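Žofie Murín has twenty minutes before the afternoon bake and she's already looking at the clock. Fine. We talk fast.

She runs the kitchen at Wedlow, the little bakery off Tremblay Street. Sourdough, mostly. Buns when she feels like it.

"People think it's the starter," she says. "It's flour. Flour and patience -- and I don't have much patience."

Her flour comes from Geltden, 78 kilometres up the road. Dearer than the supermarket stuff. She tried the cheap one for a month and teh regulars noticed.
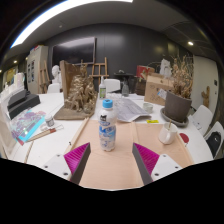

Drink bottle on a light wooden board.

Rent went up in August. So did butter. She now bakes nearly 200 loaves a day, up from 100 when she opened, and still does the books herself at the kitchen table.

"My favourite part is five in the morning. Radio on, no phones."

Any plans for a second shop? There's a spot going in Cornis, she's been to see it twice. Bad oven, good light.

"Ask me after Christmas," she says, half way out the door allready. "And take a bun, they're from this morning."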